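I've had the Raviteo driver set on my bench since December, and I promised Shalini Upadhyay a proper write-up when she lent me hers to compare, so I'm finally sitting down to it with a pot of tea.

**Raviteo precision driver set, review**

First, what I use it for. I refurbish older server boards as a hobby that has gotten a bit out of hand (my wife would put it more strongly), and most of my evenings go to swapping processors, cleaning off old thermal paste and working out which memory slot has gone bad. It's fussy work in tight quarters, and I've gone through a fair number of cheap drivers over the years. You start to have feelings about handles!

The Raviteo set comes with 83 pieces in a folding case: one main handle, a short stubby one, a flexible extension and a great many bits. I paid a little extra for the version with the magnetic parts mat, and I'm so glad I did, as I used to keep my screws in a saucer and you can guess how that went.
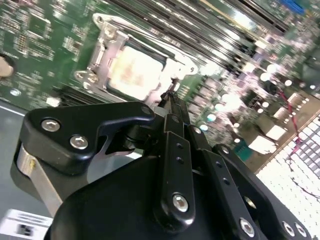 The bits fit snugly, and that matters most to me around a CPU socket. The screws on a retention bracket are tight on some boards, and a bit that wobbles there can skate right off and into something you'll regret. In almost 3,000 turns of the wrist (my guess, I'm no lab) I've had the Raviteo slip on me twice, both times with the smallest star bit, and both times I was tired and pushing at an angle. The magnet in the handle is strong enough to carry a screw down past the memory slots without dropping it, which my old Pandey set never managed.

Now for the grumbles. The case latch is stiff and opens with a snap that has sent bits across the floor more than once. The labels are printed in pale gray on darker gray, so I've put dots of nail polish next to the 7 sizes I reach for most. And the flexible extension is really too floppy for anything that's been tightened at the factory. Harish Vishwakarma swears by the one in his Parasell kit, and having borrowed it for a weekend I have to admit he's right.

Would I buy it again? Yes, happily, though I'd wait for a sale. If you only open up a computer once a year, the smaller Dilia set will do you fine and takes up half the drawer. Four stars out of five from me, and I'd go to four and a half if they fixed that latch.

*Posted 2020-02-19. Shalini, your set is cleaned and back in its box, come by for it whenever you like.*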